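Oilcloth (table covering)

Oilcloth is a wipeable table covering with a glossy surface, sold by the yard or in cut lengths and used mostly on kitchen and dining tables. The name is older than most of what is now sold under it. Traditional oilcloth was cotton or linen coated with boiled linseed oil. Much of the modern product is cotton or polyester with a plastic coating, and sellers are not always careful to say which one they mean.

Claims and wear

Makers tend to describe oilcloth as stain-proof. The claim deserves some caution. Water, milk and sauce wipe off easily, but turmeric, ballpoint ink and newsprint can leave marks, above all on white grounds. Wurnix, a mail-order seller, advertised its heavy grade as good for 3000 wipes, without saying what was wiped off or with what. Heat claims are weaker still. A hot pan can soften or blister the coating, and most care labels advise a trivet.

Printed designs

Food is among the most common subjects: fruit, hamburgers, french fries, sometimes whole plates of printed crockery. Busy patterns are said to hide crumbs and small stains, which is true as far as it goes. They also hide spills that ought to be wiped up. A white bowl set down on such a cloth stands out well enough; a cherry pit may not.

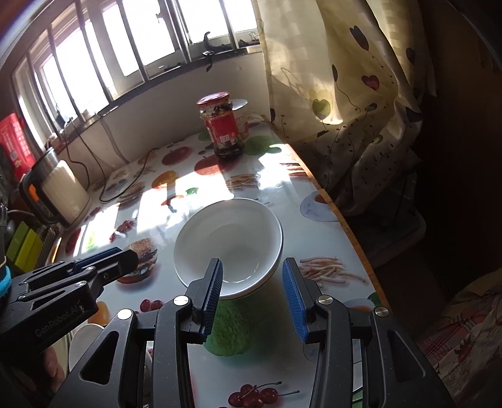

Juntunen, in a short guide to table linens, was unimpressed by the food prints and held that a plain cloth shows its dirt and so gets cleaned, while a patterned one is trusted for weeks. The guide gives no evidence for this, and the habits of households vary too much to settle it.

Weight and care

Weights are commonly given in grams per square meter. The Flanidano range ran from 400 to 900, the upper figure including a felt backing — a detail left out of its early catalogs. Heavier cloth lies flatter but is slow to lose its fold lines. Stivo recommended leaving a new cloth unfolded for 30 hours before use. Ironing from the front damages the coating, and machine washing can crack it. Rolling is generally preferred to folding for storage.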